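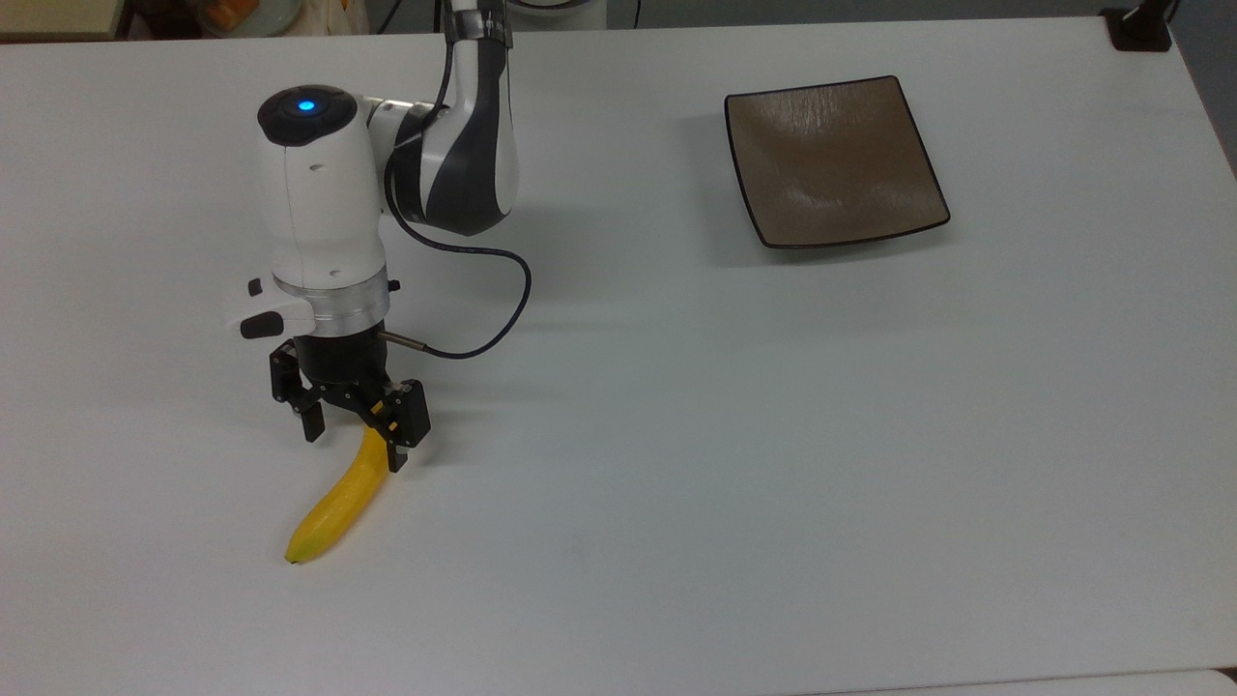
4.2 Candidate selection in Clallcombe

When we turned to the way the local party in Clallcombe chose its candidate, we were lucky enough to be welcomed into both of the hustings (and given rather a lot of tea), and we came away with a fuller picture than the minutes alone could have offered. The membership stood at 300, of whom 80 came along and voted in person.

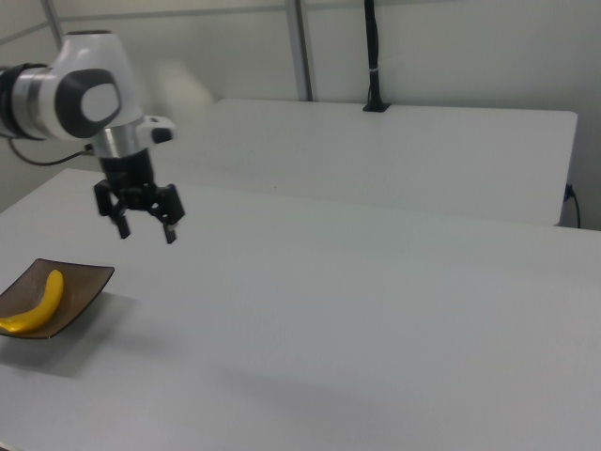
Figure 2. The tabletop.

Most of those we spoke to afterwards had made up their minds well before the speeches began, much as Uzor and Jaunzems found in their earlier study of Callel, although a good few told us, quite cheerfully, that they had changed their vote on the night. We return to these members in section 4.3, where the postal ballots are also dealt with.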